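Holthorpe laundry set - data card and house rules

Read before adding episodes. Short version, the long one is with Delia Villalba.

Covers: opening and closing machine doors, putting cloth into the drum. 71 episodes so far, 8 rejected. Operators: Rizwan Barua, Hae-won Heo.

Doors

Upper door only for now. Door has to be fully open before the hand goes anywhere near the drum, no squeezing past a half open one. Don't pull on the glass. Keep the arm out of the door's swing.
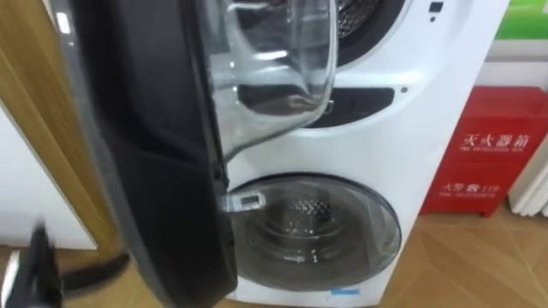 Upper door open, lower door closed.

Blurred frames stay in. Do not delete them, tag them "motion" and move on - Majumder's filter script handles the rest.

People and floor

One person on the stop button, one on teleop, never the same person. Nobody steps inside reach while motors are live. Overhead cables get checked at the start of each session and again after any fall or hard stop. 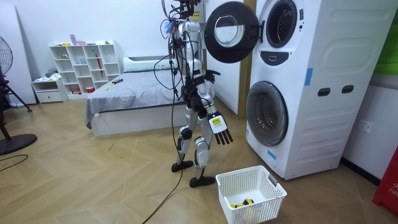

Basket goes on the floor in front of the machine, same spot every time if you can. Extinguisher box stays reachable, dont park anything against it. If the robot has to step to reach the door, log it as a seperate phase.

Cloth

One peice per grasp. Dropped cloth = episode continues, mark it "drop". Cloth caught in the gasket = stop, pull it out by hand with motors off, mark "snag".
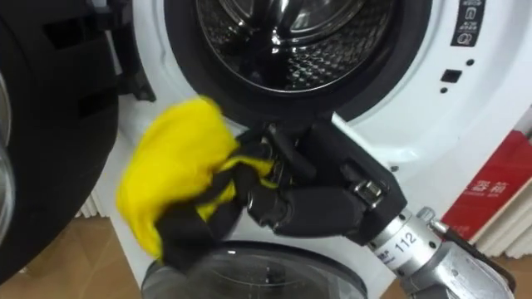 Labels get a second pass by Anwara Patwary. If the two labelers disagree by more than 3 frames on grasp start, she decides.

Not allowed: powering the machine on during an episode, liquids, anyone's own clothes.

TODO - lower door rules, version number, license text (ask Delia)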